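Skudden sorting project — minutes of the teleoperation group
August 3, 2018
Chair and notes: Malsha Gamage

1. Minutes of the last meeting
Agreed, with one correction. The leader arms came from Flandora, and the February minutes gave Jalluleo as the supplier.

2. Progress on demonstrations
70 demonstrations of the three-bin task have been recorded by remote control. Of these, 9 were rejected at review, mostly for long pauses in the middle of a grasp. Operators are reminded to finish a movement once they have started it, and to end the episode themselves if they lose the object.

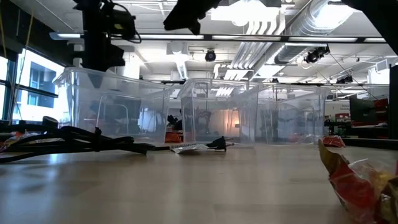 Item choice took up most of the discussion. The present set mixes stiff and floppy things, and operators find the floppy ones much harder to place. With the clear bins in a row at the far side of the table, a cable bundle has to be lifted well over the rim or the plug end trails behind. Crumpled wrappers are light and tend to shift when the fingers close. It was agreed to keep both in the set and to record them in separate batches, so that a poor batch can be repeated on its own.

The clear walls were also raised. Two operators said they misjudge the height of the rim on the video feed. Coloured tape along the rims was suggested — no decision, as it would make the new recordings differ from the old.

3. Hand guiding
Moving the arm by hand was tried for the approach to the bins. It is quicker to learn, but the operator's hands get into the camera view. To be used for setting start positions only.

4. Actions
MG to write up the rule for rejecting episodes.
MG to ask Sarkar for a quote on a second pair of foot pedals.
All operators to record 30 further episodes with cables before the next meeting.

5. Any other business
None. Date of next meeting to be circulated.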